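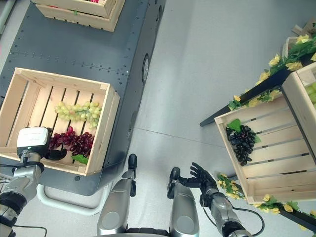 Ticket: Produce boxes synced twice, customers charged once, stock count gone haywire
Status: Resolved (mostly, see the end)
Opened by: me
Store software: Vekero, hosted plan
Accounting add-on: Kalonero

OK, starting this log because the chat window keeps timing out and I lose everything I typed. I'm going to paste it all into the ticket as I go, so please read down to the bottom before answering the top!

What we do: Irer is a small fruit box subscription. People pick a box size, pick their extras (grapes are the big one in April, everybody wants grapes), and we drop it at their door. The website runs on Vekero. Orders go from Vekero into Kalonero every night so the books match. This has worked fine for ages.

What's wrong: yesterday morning the stock page said we had minus 3,314 bunches of red grapes. Minus. I don't think we've sold that many in our whole life as a business. Green grapes were normal. Strawberries normal. Only the red ones.

7:40 am
First thing I did was log out and back in, because that's what I always do. Same number. Tried it on my phone, same number. Tried a private window, same. So it isn't my browser remembering something old.

8:05 am
Because the stock was below zero, the website had put "Sold out" on every box that has red grapes as a default item. That's nearly all of them. I turned off "Hide when out of stock" under Store, then Inventory, then Rules, and the boxes came back. If anyone else is reading this with the same problem, do that first, you'll stop losing orders while you figure out the rest. Remember to switch it back on afterward (I forgot until dinner).

8:30 am
Downloaded the stock history as a spreadsheet. It's long. Sorted it by item, scrolled to red grapes, and found 57 lines all stamped 2:11 am. They all say "adjustment, source: external" and nothing else. No order number, no user name. The amounts are all over the place.

9:15 am
First reply from Vekero support, a nice guy named Ronaldo Damasceno. He asked me three things, and I'll put my answers here too.

Did anyone do a manual stock count overnight? No. We were all asleep.

Did you import a file recently? Yes, a supplier price list from Rezende, the afternoon before. But I've imported their list every month and it only touches cost prices. Or it's supposed to.

Is there more than one product with the same SKU? I said no. I was very sure about that. Keep reading.

10:20 am
Ronaldo asked for the Rezende file so I attached it. While I was at it I opened the thing in a plain text editor instead of the spreadsheet program, which I'd never done before, and the columns looked different from last month. They used to go name, code, unit, cost. Now it's name, code, unit, case weight, cost. An extra column in the middle, with no heads-up in the email. I went back and checked my junk folder too. Nope.

10:50 am
I thought I had it right there. Costs in the wrong column, weights where the costs go, easy. But that would mess up prices, and the prices were fine — I checked a bunch of them. Vekero matches columns by their header, so the new one just got skipped. So I was back where I started, and hungry.

11:35 am
Ronaldo again. He'd looked at the sync log on his side, which I can't see from my account (feature request: please let us see it!). He said the 57 adjustments came from Kalonero and not from the import at all. Kalonero was trying to push each adjustment, getting an error back, and trying again. Every retry took the stock off one more time, even though the answer coming back was "failed."

So then the question was why it failed on red grapes and nothing else.

1:10 pm
Lunch, then I did what he'd asked in the first place and searched the catalog for the SKU. Guess what. Two products with the same code. One was the red grapes. The other was an archived item called "Red grapes TEST do not use" that I made myself when we set up the store. Archived items don't show up in the normal search, you have to tick the little box next to "Include archived." I'd never ticked it. Sorry, Ronaldo.

It had been sitting there harmlessly the whole time. Our best guess is that the price import matched on SKU, updated both products, and that woke the archived one up as far as Kalonero was concerned. After that it couldn't tell which one to adjust.

1:45 pm
What I did, in order:

Paused the Kalonero sync (Apps, Kalonero, Settings, the toggle way down at the bottom).
Changed the SKU on the test product to something silly, saved it, then deleted it for good. You have to change it first. Deleting it straight away gave me "Item is in use."
Did a real count of the red grapes in the cooler and typed that in as a manual adjustment.
Cleared the failed queue in Kalonero. There were 11 jobs still waiting in there, ready to do it all over again that night.
Turned the sync back on and ran it by hand.

2:30 pm
Ran clean. I placed a test order for a small box with extra red grapes and the stock went down by one, like it should. Canceled the order and it went back up by one. I did this 3 times because I didn't trust it.

6:50 pm
Turned "Hide when out of stock" back on, late. One person had managed to order the melon we don't carry until summer. I wrote her a note and swapped in extra grapes, and she was lovely about it.

Next morning, 7:20 am
Checked as soon as I got up. No new adjustments at 2:11 or any other time. Stock matches the cooler. The nightly totals in Kalonero match the card payments to the penny, so customers were never charged wrong, which was my biggest worry.

Still open, if someone at Vekero wants to pick these up:

A job that comes back as failed shouldn't change my stock. I know Ronaldo passed this along to the sync team, but I'd like it on the ticket as well.

The import should warn you when one SKU matches two products, archived or not.

The cost report for yesterday still shows the grapes at minus some ridiculous amount of money. I can live with it for a day, but I need it right before I close out April. Ronaldo says he can rebuild that report from his end, so I'm leaving this ticket open until he does.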